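Workshop Notebook, Bread and Table Service
Plorura Training Kitchen
Entry dated 24/09/2022

Purpose of entry: to record the state of the shaped-roll work at the close of the second proving trial, and to set down the points agreed for table presentation.

Dough. The enriched dough was made up in a single batch to the Plesuvero formula, total weight 2,637 g after mixing. Salt was held back until the second stage of kneading, as agreed at the previous review. The dough was smooth but slightly slack, and the bench was floured twice during shaping. Colleagues repeating the work should reduce the milk a little before they consider adding flour.

Of the total, 1,224 g was set aside for the braided rolls and the remainder was divided between scalloped buns and a plain control loaf. The control loaf was baked last and is recorded on its own sheet.

Shaping. The braids were tapered by hand at both ends. Strands rolled too evenly gave a blunt end, and these pieces were reshaped. The scalloped buns were cut with the small Gretov cutter and pressed at the center with a floured thumb. The press must go deep – a shallow one closes up during proving.

Baking. The deck oven was set to 355 °F. Egg wash was applied twice to the braids and once, thinned with milk, to the buns. Trays were turned after 10 minutes. The left rear corner of the oven still runs hot, and the matter has been entered in the maintenance log for the second time this September.

Table presentation. The Giannakopoulos brief asks for bread to be offered in a basket on a covered table, with no liner and no more than one shape to a basket. The oval wicker basket was selected over the round one.

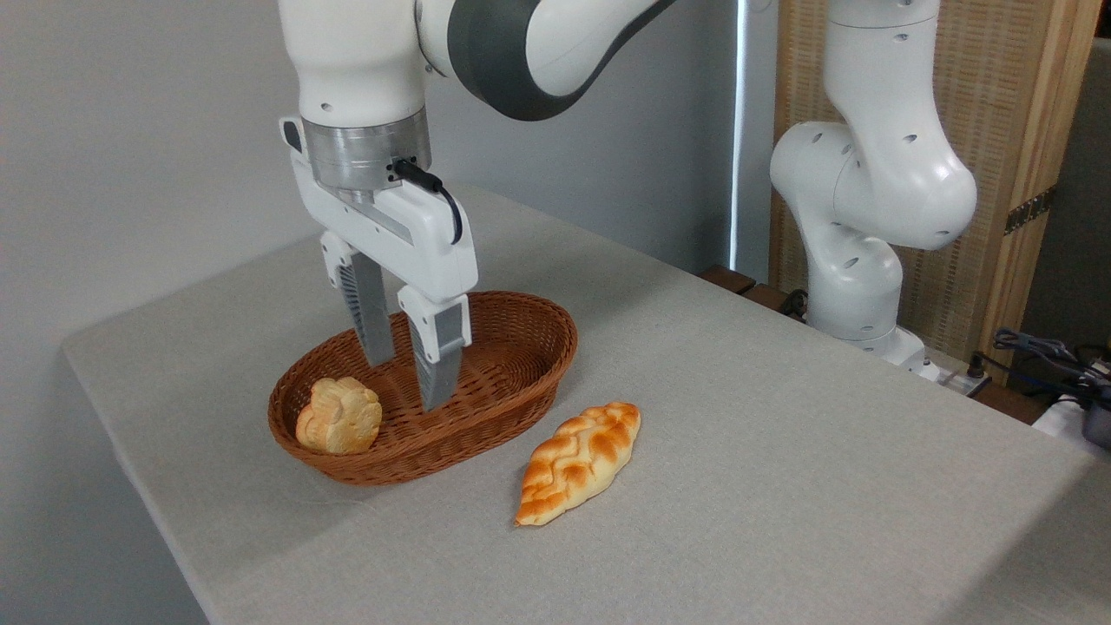 Color remains the main difference between the two shapes under the present wash schedule. On the gray cloth, the braided roll reads well, with glossy orange-brown ridges and paler grooves between them, while the bun in the basket is a much lighter gold. The lobes of the bun and its indented center are clear all the same. The cloth also shows faint creases, and it should be pressed before the next table is laid.

Actions carried forward. Repeat the buns with a full-strength wash, one coat only. Keep the braid wash unchanged. Order a second oval basket of the same pattern – the supplier's reference is inside the cupboard door. Crumb notes and the sheet for the control loaf are to be filed with this entry.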